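Household and Play Kitchen Collection: Notes on Sorting, Care and Storage

01/01/2004
By Simin Kordestani, Collections and Lending

12 shares | 3 comments

The Wevholm Lending Library has completed its review of the household and play kitchen collection. Members who borrow from this part of the library will find several changes to the way items are grouped, labeled and returned. The present notice sets out those changes and gives guidance on the care of wooden and metal pieces while they are on loan.

The collection now stands at 1,952 catalogued items, compared with 1,713 at the previous review. Most of the growth is in small kitchen pieces: toy pots, serving spoons, cutting boards, funnels and the wooden cabinets and stoves in which children like to put them away. Larger furniture remains a small share of the whole and will continue to be lent by reservation only.

Small toy cabinets and similar wooden boxes have been moved from the general toy shelves to the kitchen section. Members had asked for this change for some time. A cabinet is nearly always borrowed together with something to put inside it, and families were going back and forth between two sections to assemble one loan. Pots and pans that fit a given cabinet now carry the same colored tag as the cabinet itself.
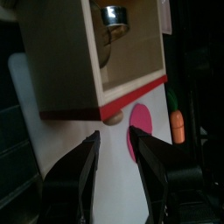

The tags are tied on with cotton string and should stay in place during the loan. If a tag comes off, please put it in the return bag so that it can be tied on again at the desk. Items returned without a tag are set aside until they can be matched against the catalog, and this may delay the next borrower by as much as a week.

Care of wooden pieces

Wooden pieces should be wiped with a damp cloth and dried at once. They should not be soaked, placed in a dishwasher or left to dry on a radiator. Painted trim is especially sensitive to hot water, and the paint on edges and corners is usually the first to lift. A mild soap may be used on unpainted surfaces. Furniture polish should be avoided on any item intended for small children.

Knobs and pegs deserve a brief check before each use. A knob that turns freely in its hole has begun to loosen and should be reported when the item is returned. Members are kindly asked not to glue knobs themselves. Saeed Kiani, who oversees repairs, has found that household glue often has to be drilled out before a proper repair can be made, and the hole is then too large for the original peg.

Doors and drawers that stick should be left as they are. Sanding an edge at home can alter the fit for good, and the library would prefer to receive the piece unaltered.

Care of metal and plastic pieces

Toy pots and other small metal pieces may be washed by hand in warm water. They should be dried inside and out before being packed, including the area under the rim, where water tends to collect. Scouring pads leave marks and should not be used. Funnels and other containers may be washed in the same way and left upside down on a towel until dry.

Real kitchen items in the collection, including cutting boards, are lent for play and for cooking classes. They are to be washed before first use as well as before return. Boards with deep cuts are withdrawn at the desk and are not returned to the shelves.

Return and checking

All returned loans are laid out on a flat table and checked against the loan sheet before they go back to storage. The table inspection replaces the older practice of checking items one by one as they came out of the bag, which led to a number of small pieces being recorded as missing when they were inside another item. Members may stay while the table is checked, and are encouraged to do so when a loan contains many small parts.

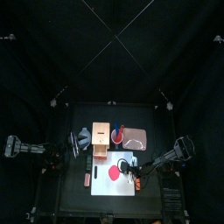
May a loan be returned if one of its pieces has been mislaid?

Members should return the remaining pieces on the due date and note the missing item on the loan sheet. The desk will hold the loan open for 40 days so that the piece can be brought in separately, and no replacement charge is made during that time.

After that period, the replacement charge is the one printed in the catalog. Where a piece belongs to a matched set, the charge applies to the single piece and not to the set, except in the case of the Bristitz wooden kitchen, for which separate parts can no longer be ordered.

Storage at home and in the library

Items on loan should be kept indoors and away from direct sunlight. Felt surfaces fade quickly near a window, and they collect dust when left uncovered. A soft clothes brush is sufficient for cleaning them. Small boxes with doors or drawers should be stored upright and closed, with nothing heavy placed on top.

In the library, boxes and frames are kept on the lower shelves of the Nukus Room, where children can see them before choosing. Lighter pieces are stored in open trays above. The room holds 90 trays, each with a printed list on its front. Parents are asked to see that pieces handled during a visit go back to the tray they came from, or are left on the sorting table by the door.
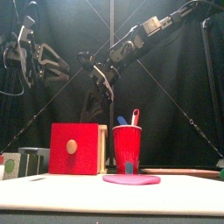
Red box with a round wooden knob, on a white tabletop.

The next review of the collection is planned for June. Members who wish to suggest additions may leave a written request at the desk with their membership number. Requests for further kitchen pieces will be considered together with those for dollhouse furniture, as both are paid for from the same purchasing fund.

Donations of wooden toys in good condition are welcome during opening hours. Electrical toys and soft toys cannot be accepted.

Recent items

Winter opening hours at the desk
Renewing a family membership
Repairs: what can be mended and what cannot
New in the puzzle section
Reserving large furniture for the spring term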